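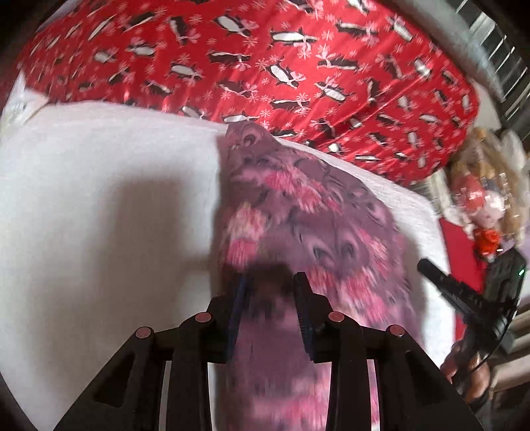
Patterned Textiles Should Be Folded by Edge, Then by Print

Mayu Kaneko

Most household folding advice assumes plain cloth. The instructions printed in the Plorum linen guide are typical: find two corners, bring them together, smooth, repeat. On a plain sheet the method works, as the hem is easy to see. On a dense print it is slow. A peacock-feather motif on a lilac ground has no obvious top or bottom, and the eye follows the printed outlines and misses the edge of the cloth.

Thick pile makes the problem worse. A fleece blanket gathered in the middle forms rounded folds, and large flowers disappear into them in pieces.

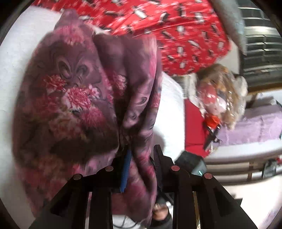
Vol. 21, No. 2

My position is that the edge should be located by touch first. Run the hem through the fingers to a corner, hold it, and go on to the next. Only then is the print useful, as a check on alignment. Sorting matters as well. A red cloth with a small scattered print should not be folded on top of a mauve floral. Spread one, finish it, remove it.
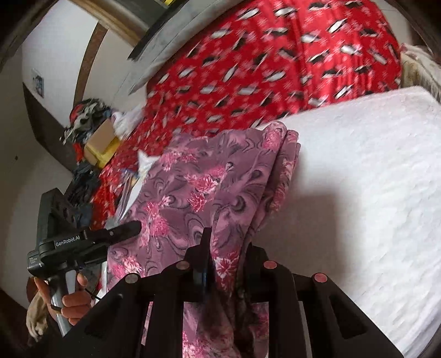
Shimada Household Textiles Group

The usual objection is time. In July I timed the method on a fleece throw at the Tilik laundry room: 21 seconds by edge, against 205 seconds for my worst attempt by pattern. One throw proves little, and a practiced folder would narrow the gap. I would still rewrite the Plorum instructions, beginning with the hem and leaving the print for the second page.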